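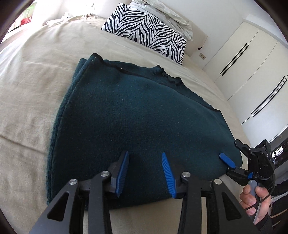

Zilteo: two-handed folding with hand-held grippers

Home Data Code Results Changelog Contact

December 20, 2020
By Misaki Aoki

Zilteo is a set of 2,000 demonstrations of people folding clothes on beds, using two hand-held grippers in place of fingers. We used it to train Trilley, a policy that folds clothes on a two-armed robot and does it much more slowly than any of us. This README covers the data, the training recipe and the parts we would do differently.

What is in it

Each episode is one person, one garment and one fold, from first contact to letting go. There are 15 garments. They include T-shirts, two pairs of pajama pants and a dark teal sweater that has now been folded more carefully than anything else in our lives. Both grippers carry a wide-angle camera, so every episode has two video streams plus gripper opening and pose over time.

The split is by episode: 200 are held out for testing and the rest are for training. Garments appear on both sides of the split. If you want to claim that your method works on new clothes, you will need to make your own split, and we suggest doing that before you write the abstract.

Episodes start from different states. Some begin with the garment spread out, others with it half folded or folded badly. The badly folded starts were added in November, after an early version of Trilley met a crooked sleeve and waved at it for the full time limit.

How it was collected

We skipped remote control of the robot. The person holds one gripper in each hand and does the job directly, and the robot later wears the same kind of jaws. The method is simple enough that we spent most of our effort on clocks. The two grippers keep separate time, and a small offset between them is enough to teach a policy that the left hand should start tugging before the right one has hold of anything. Run sync_check.py before training. It is short and it has saved us twice.

Poses come from visual tracking, which likes wrinkles, patterned pillows and furniture corners. It dislikes plain sheets seen from very close, and a large part of folding consists of looking at plain sheets from very close. Episodes where tracking was lost are flagged in the metadata with track_ok = 0.
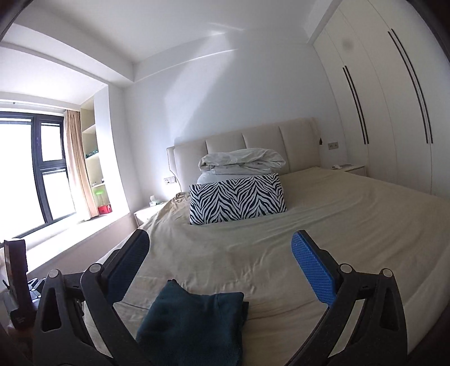 Can I train on one gripper's stream alone?

You can, and the loader has a setting for it (views: left or views: right). In our tests the one-view policy still grasped edges well and then lost track of the other hand during the fold itself, so we keep both views in the default recipe.

What Trilley learned

It is good at pinching a thick folded edge and bringing it across. It is poor at thin hems, where it closes its jaws with great confidence on the bedding. Knits are easier than smooth cotton, at least on our garments.

Small corrections were the pleasant surprise. When a corner slips, the policy often goes back for it, and we put that down to the messy starts. We tried the Proltden loss as well and got the same folds with a longer config file.

Known problems

- Left and right are swapped in a few of the early episodes. The fixed list is in swaps.txt.
- "Folded" was judged by the person who did the folding. Standards drift over a long afternoon.
- Bedrooms only, so do not expect much on a table.

The loader is based on code from the Abbasi toolkit, with its comments left in place, including the angry ones. Please report broken episodes by episode number.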